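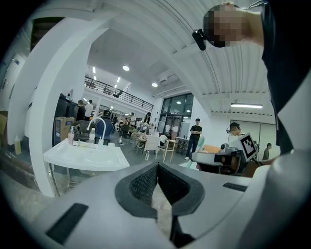

What should a first automation budget pay for? Spare parts and staff hours, before a second machine.

Most plans I read get this backwards. The quote Vunano circulated in October listed 21 hand-held grippers and seven days of training – and not one replacement jaw pad. Pads wear. People need practice, and practice is paid time. I would buy fewer units, hold 19 per cent back for consumables, and review the split after a quarter. A cheap unit standing idle is still a cost.

Awuor Mwaipopo, Clivonville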